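Wirel guide: recording kitchen examples for a learning system
Updated 10/6/26

In this page I explain how we record tidying tasks at a sink with two arms. I suppose your arms are already calibrated.
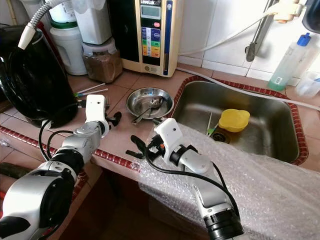
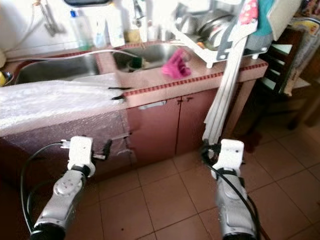 Before the first recording, decide what one example is. For us it is one object moved from a start place to an end place, and then both arms go back. Write the task as a short sentence, such as "put the fork in the steel bowl", and use the same words every time. Bubble wrap over the counter edge should stay in the same position for the whole set.

Record 5 trial examples and watch them at normal speed. If the operator stops to think in the middle, delete that one and record again. When the trials are good, continue until you have 50 for each task, and change the start place of the object a little between them.

Name the folder with the task and the set number, for example fork_1283. Failed examples go to a separate folder, please do not mix them.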